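Woron Property Services
Resident Support Desk
Ticket history: Droltalcombe House, shared laundry, second floor
Category: Plumbing / hot water supply
Status: Closed
Assigned to: Ingvild Solberg, Building Systems

Summary
Hot water at the second-floor laundry sink and in the four adjoining apartments drops to lukewarm during the morning period. The first and third floors are not affected.

Entry 1, Resident Support, 8:40 a.m.
Three residents have reported the same condition in separate calls. Water at the kitchen tap begins hot, cools within a few minutes, and recovers after 10 a.m. One resident states that the shower is affected and the bathroom basin is not. Residents have been advised that the matter is under review and that no action is required on their part. Previous reports for this floor were searched and none were found under this category.

Entry 2, Building Systems, 11:15 a.m.
The storage tank in the basement was inspected. The tank thermostat is set to 140 degrees and the outlet gauge agrees with the setting. The recirculation pump is running. The return line from the second floor is noticeably cooler to the touch than the returns from the first and third floors. Balancing valves on all three returns were found in the positions recorded at the August service. No adjustment was made during this visit.

Entry 3, Building Systems, 7:05 a.m.
Temperatures were taken during the period of complaint. The supply riser at the second-floor branch read 125 degrees. The laundry sink, with only the hot tap open, read 80 degrees after three minutes. The cold supply read 60 degrees. A loss of this size over a short branch is not consistent with poor insulation. Cold water entering the hot branch through a mixing valve or a failed check valve is considered the more likely cause.

Entry 4, Building Systems, 7:50 a.m.
The hot supply to the branch was closed at the riser and the hot tap at the laundry sink was opened. Flow should have stopped once the line had drained. It continued at a steady rate and the water was cold. A cross connection on the branch is therefore confirmed. The hot supply was restored at 8:10 a.m.

Entry 5, Building Systems, 1:30 p.m.
Fixtures on the branch were isolated one at a time and the test was repeated after each. Results are as follows.
Apartment 21, kitchen and bath: no change.
Apartment 22, kitchen and bath: no change.
Apartment 23, kitchen: no change.
Apartment 23, shower: flow at the laundry sink stopped.
Apartment 24: not tested, no access.
The shower in Apartment 23 is fitted with an Eklund mixing valve. The check cartridge on the hot side does not seat. The stop valves to this shower have been left closed and the resident has been informed in person.

Entry 6, Resident Support, 2:20 p.m.
A notice was sent to all second-floor residents. The laundry remains open. Residents were asked to select a cold cycle until the repair is complete and to report any further change in temperature to this desk under the same ticket.

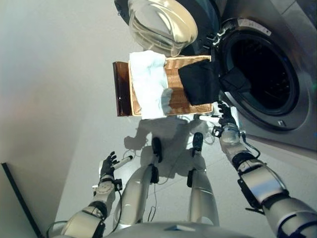 Fig. 1. Front-loading washer with the door open and a woven basket at the drum.

Entry 7, Procurement, 3:10 p.m.
Ottar Solheim has approved the purchase of two check cartridges from Todusance Supply, one for installation and one for stock. The order is within the 400 dollar limit for a single repair, and a second signature is not needed. The parts will be held at the front office for collection.

Entry 8, Building Systems, 9:25 a.m.
Both stops were confirmed closed and the cartridge was replaced. The old part showed scale on the seat and a split in the seal. The stops were reopened and the isolation test from Entry 4 was repeated. Flow at the laundry sink stopped within one minute. Apartment 24 was entered with the resident present and no fault was found there.

Entry 9, Building Systems, 7:10 a.m.
Follow-up reading at the laundry sink: 122 degrees after three minutes. The second-floor return is now comparable to the other two. The restriction on wash cycles may be lifted.

Entry 10, Resident Support, 9:00 a.m.
Residents were notified of completion. Two of the three original callers confirmed normal service and the third did not answer. A message was left with the ticket desk number. Ticket closed by I. Solberg.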